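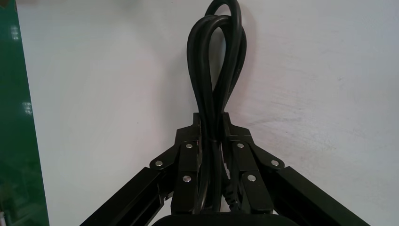
4.3 Gripping folded cables

The Hukero is sold as a gripper that handles cables "straight from the box". Treat that claim with some care. Stiff, short leads are easy work. Soft ones folded into a loop need the settings below, and even then expect a few drops in a long run.

Before you start, finish the finger alignment in section 3. The Tustirach control panel will let you skip it. Don't.

1. Fold the cable into a tall, narrow loop, with the strands side by side where the fingers will close.

2. Check where the plug sits. If it lies among the strands, make sure the fingers will close on cord and not on the plug body.

3. Open the gripper fully and set closing force to 2. The Brukberg quick-start card says 7, but that suits rigid parts and will mark soft cord.

4. Bring the fingers in from below until the strands stand between them, then press Close.

5. Wait for the hold light. It means the motor has stopped, and it will come on just as happily if the fingers have closed on nothing.

6. Raise the arm slowly by 70 mm and stop. Look at the loop from the front and the side. If a strand has slipped, lower the arm, open the gripper and go back to step 1.

7. Save the position under a new name. Saving over the factory position cannot be undone.

CAUTION: Keep hands clear of the finger joints while power is on. The linkage closes faster than the brochure suggests – there is no soft stop in manual mode.

CAUTION: Never grip a cable that is plugged in at either end.

Note: Lūse mode is meant to find the best grip by itself. It copes with up to 945 stored grips, but it does poorly with black cable, and we would leave it off for this job.

Note: If error 7 appears after step 4, open the gripper, clear it by hand with the power off, and restart. The error text talks about a network fault. Ignore that part.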